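Puzzle and Small Wooden Parts Checklist, with Comments
Rendlow Toy Library, sorting table
Inspected 12 October 2021
Checked by: Bernadette Sabatier
Second reader: Thibault Pichon

Items are marked OK, NOT OK or OPEN. OPEN means I wasn't persuaded either way and somebody needs to come back to it. The last round, in July, had OK all the way down the page, and I have trouble believing that.

1. Work surface clear of old parts and packaging
OK. Pale tabletop, easy to spot a stray part on it.

2. Work surface clean
OPEN. The sheet from July says "wiped". Wiped with what, and when? There are small dark specks on a light top like this one and I can't say from looking whether they are dirt or marks in the surface. Fabrice Delorme says marks. Try a damp cloth and write down what happens.

3. Backdrop cloth hangs clear of the work
OK for now. The white cloth behind the table comes right down to the back edge, and small parts could roll under it. Flat bars won't. Pegs and balls might. Lift the cloth at the end of every session.

4. Parts kept in a tray while waiting to be checked
OK. White plastic, raised rim, rounded corners. The rim is shallow, and I would not carry the tray across the room with anything round in it.

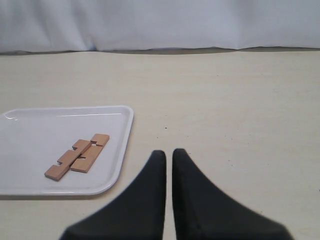

The old instructions also say the tray "prevents loss of parts". It does no such thing if people empty it onto the table and walk off to answer the phone. Finish one puzzle before opening the next box.

5. Tray free of cracks and sharp edges
OPEN. Shiny plastic throws back so much light that a hairline crack could sit under the glare. Looking is not enough. Run a thumb along the whole rim, corners included, then turn the tray over and do the underside.

6. Lighting good enough to inspect by
OK for wood, doubtful for glossy plastic (see item 5). Nadège Sabatier asked for a desk lamp. I'd want to see a lamp find something the overhead light missed before we buy one.

7. Wooden parts: splinters
OPEN. The bars are plain unfinished wood. People hear "unfinished" and think "natural", and from there it's a short walk to "safe". Bare wood can lift at the corners and along the inside of a notch, where fingers go. Every edge gets a fingertip check, then a scrap of old nylon stocking pulled along it. If the nylon snags, sand it and check again.

8. Wooden parts: notches and slots
OPEN. Look down into each slot with the part tilted toward the light. The inside is in shadow otherwise and a splinter will sit there happily. Also check the narrow wood between two slots on the same side, as I'd expect that to be an early place to break.
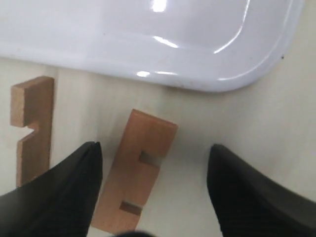
Item 8: notched parts out on the table, next to the tray.

9. Wooden parts: small enough to choke on?
OPEN. "Looks big enough" was the comment last time. Looks are not a test. Use the small parts cylinder from the drawer. Any broken end goes through the cylinder too, and a puzzle with a broken end doesn't go back out while we think about it.

10. Wooden parts: smell and stickiness
NOT OK as a procedure. The form has a box for it and no hint of what a pass is. Thibault thinks we should drop it. I would keep it and say what we mean: no solvent smell, no tacky patches, no dark spotting that could be mold.

11. All parts present
OPEN. Inventory card 223 gives 6 bars for the notched puzzle. Josiane Hoarau remembers 8, and the box lid is no help. Until somebody puts the thing together and it holds, I'm not signing for either number.

12. Age label on box
NOT OK. The label has been written over by hand. I don't accept a handwritten age on a box of bare wooden bars unless I know who wrote it and why.

13. Cleaning method written down
NOT OK. The card says "wash". Please don't soak unfinished wood -- it swells, the notches go tight, and then somebody forces them. Barely damp cloth, dry flat, out of the sun.

14. Repairs recorded
NOT OK. Fabrice says the Odthorpe branch glued a few pieces for us before summer. Maybe so. No glue named, no date, no initials. Glued parts to be treated as broken until we find out.

Thibault's note: I'd have passed item 3 without the comment. Agree on 9 and 14.

Reply, B.S.: Comment stays. Put your hand under the cloth first.

Still to do before lending: items 2, 5, 7, 8, 9, 11. New forms for 10 and 13. Label for 12. Phone Odthorpe for 14.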